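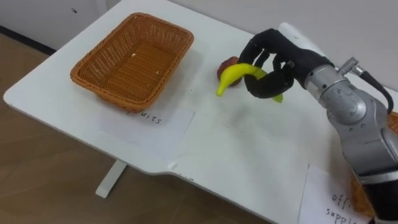
A mão robótica segura a banana de brinquedo entre os dois cestos de vime, um para frutas e outro para material de escritório.

Arrumar uma mesa parece tarefa de criança, e é justamente por isso que o laboratório da Sokodmont gosta tanto dela! A equipe passa as manhãs juntando exemplos para o Wesus, um sistema que aprende vendo como o braço se move quando há uma pessoa no comando. Cada exemplo é uma arrumação inteira, do primeiro objeto ao último.

Quem pilota quase sempre é Fatima Ibrahim. Ela fecha os dedos pretos em volta de uma fruta, leva até o cesto, solta, volta para buscar a próxima. Num dia bom saem 43 exemplos aproveitáveis, e entre um e outro ela troca tudo de lugar, vira as frutas, empurra um cesto alguns centímetros (o sistema precisa ver de tudo um pouco).

As etiquetas são escritas à mão, em inglês, e ficam junto dos cestos. Vandana Negi, que revisa as gravações, adora esse detalhe: o Wesus tem de ligar a palavra no papel ao objeto que está na mão, e papel torto ou meio escondido faz parte da vida. Ela também guarda as tentativas desajeitadas, aquelas em que a fruta escorrega e Fatima tenta de novo. “São as minhas preferidas”, conta. “Ali tem correção, tem decisão, tem um monte de coisa para aprender.”

A banana, pela curva, rende pegadas bem diferentes das frutas redondas, e já ganhou 15 variações só dela. Em outubro, a coleta passa para uma cozinha de verdade, com gavetas e três alturas de bancada, e Fatima já está treinando a abertura das gavetas.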